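Game Worlds and How We Read Them
Handout for the fourth session: inventories, carrying limits and the pleasure of packing

Welcome back, everyone, and thank you for the lively talk about save points last time. I went home and thought about it all evening, and I may come back to it near the end of term if we have an hour to spare (we never do, but I like to hope).

What we mean by an inventory

An inventory is whatever the game lets you keep on you. That sounds too plain to need a whole session, I know, but stay with me. The moment a designer decides how much you can carry, a great many other things get decided too: how long you stay out exploring, how often you walk back to town, and whether a rusty spoon on the ground makes you happy or only tired.

Three common kinds

Slot inventories give every item one space, whatever its size. Jivumia is our main case this week. You begin with six slots and can buy your way up to 100, and by then the bag hardly matters anymore. Ask yourself at what point you stopped caring about it. For me it was somewhere in the marsh chapters.

Weight inventories give each item a number and you a limit. In Luseck the limit is 600, and going a single point over slows you to a walk. Some of you told me you found this maddening, and I did too at first, though I have grown fond of those long, slow trips back across the moor with a sack full of copper pots.

Grid inventories give items a shape, so a spear lies long and a loaf sits square. Caltinano does this best, I think, and people who play it will happily spend half an evening turning things around to fit one more lantern in. Is that play, or is it housework? I don't have a settled answer and would love to hear yours.

Limits as storytelling

Please read the Østergaard chapter before the seminar. It is the one on scarcity, and the first few pages are slow going, so give it a little patience. The main claim is that a small bag makes every object mean something, and a bottomless one turns objects into a list. The item table at the back runs to 1018 entries for one game. You needn't read it all! Just skim a page or two and notice how many you could pick up without ever using.

Try this at home: play the opening of any game you own and write down the first thing you choose to leave behind, with a line or two on how it felt to leave it.
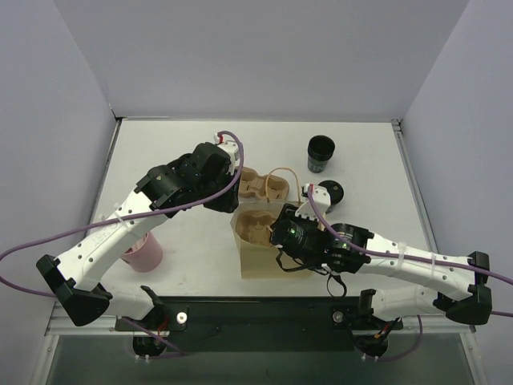
For the seminar

Bring your notes from the exercise, even if they are scrappy. We will start with Luseck and the question of whether slowness can be a kind of reward, and then move on to shops, where selling things off becomes a little game of its own.

Short paper

Pick one inventory screen and write two pages on what it asks of the player. Screenshots are welcome but don't count toward the length. Papers are due before the September break, and if you get stuck, come to office hours and we'll talk it through together.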